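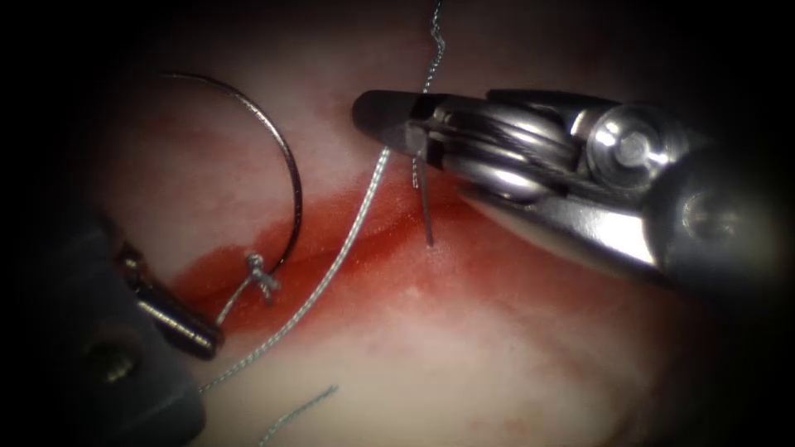
*Instruments over pale, pinkish-white tissue.*

**Call for participants: night-shift meals study**

The Harkine Institute invites hospital employees to join a study of eating habits on overnight shifts. We are seeking 122 adults who work at least 3 nights a week in surgical, cleaning, kitchen or front desk roles.

Participants will keep a food diary for 6 weeks and attend two interviews of 20 minutes each. Interviews take place at the Sitance building or by telephone. Participants will receive a grocery card upon completion. Employees on a medically prescribed diet are not eligible.

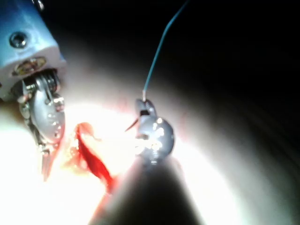 Former participants have remarked that the diary takes less time than expected, and that it is best filled in before the drive home.

Application forms are available at the Sitance front desk and must be returned by the end of November. Participation has no bearing on employment or scheduling.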